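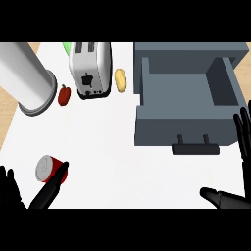
Rapport de projet : téléopération bimanuelle en simulation
Tibor Szabó et Tsion Gudeta

1. Objectif
Le projet Gavau consiste à enseigner une tâche de rangement à un robot à deux mains, par démonstration. L'opérateur pilote les bras à distance avec des gants de capture. La tâche retenue : saisir une canette rouge couchée sur le plan de travail et la déposer dans un tiroir ouvert.

2. Collecte
Nous avons enregistré plus de 400 démonstrations dans le simulateur Mitoso. La position des objets (canette, poivron, grille-pain, etc.) est tirée au hasard au début de chaque essai. Les mains sont noires, à plusieurs doigts, et l'opérateur ne voit que la vue de dessus.

3. Difficultés
Le pouce est le doigt le plus difficile à commander. Le recalage des gants décrit par Workneh a réduit l'écart, sans le supprimer. Les 3 premières séries, faites avant ce recalage, ont été écartées. Il reste aussi un retard entre le geste et l'affichage, gênant au moment de la prise.

4. Suite
Entraîner la politique sur les essais conservés, puis refaire une série avec le tiroir fermé au départ.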